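From: Rozália Bakos
To: grilolow-users
Subject: Re: [grilolow-users] Transparent lids and the contact labels

Lorne Perron wrote:
> Hi all, we've been training on the Camcombe subset and our policy
> does fine on the cardboard boxes but goes to pieces on the tea box.
> It seems to think the lid is open when it's closed, and it reaches
> straight for the packets. Is this a labeling problem, or is it just
> that glass is hard? And did you keep the closed-lid episodes in the
> set of 534 or filter them out?
> Lorne

Hi Lorne, and hello to everybody else who has been wondering the same thing (I had two private messages along these lines in April, so you're in good company!).

The short answer is that it's a bit of both, and I'm sorry the readme doesn't say more. We kept every closed-lid episode. Of the 534 tea box episodes, 264 begin with the lid down, and the lid state was labeled by hand from the head view. The trouble is that the head view is a pretty poor witness when it comes to glass. You can see the packets through the lid nearly as well as without it, and the strongest clue that there's any glass at all is often a reflection, which the color augmentation then happily wipes out. I'm putting in a closed one and an open one from station 6 so you can see what the network is up against.

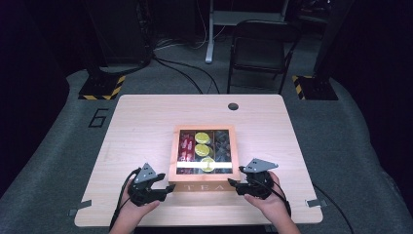
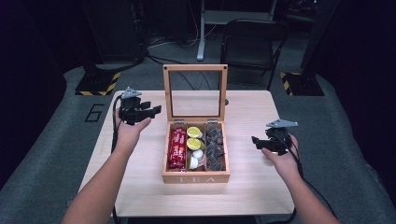

Tea box at station 6, both grippers in hand: lid closed in the first, open in the second.

With the lid up it's fairly easy, as you still get the wooden frame standing behind the box and the two hinges. With it down, you have a bright band across the glass and not a lot else. When Erdős (our little lid-state classifier, named long before I got here) was trained with the standard augmentation, it missed plenty of closed lids. We turned off brightness jitter and cropped closer to the box, and after that it got all but 13 of the closed ones right. I'd try that before you touch the labels.

The other thing I'd suggest, and I know it's more work, is to give your policy the gripper opening width over the last 2 seconds as an input. Fingers that are about to pinch a lid edge come in at a different width from fingers going after a packet, and that signal doesn't care about glass one bit. The Zodley loader already reads the width channel, but you have to switch it on in the config, and it's off by default for reasons I can't remember.

Do let me know how you get on, and if you find any lid labels that look plain wrong, send me the episode numbers and I'll fix them in the next release.

Warmly,
Rozália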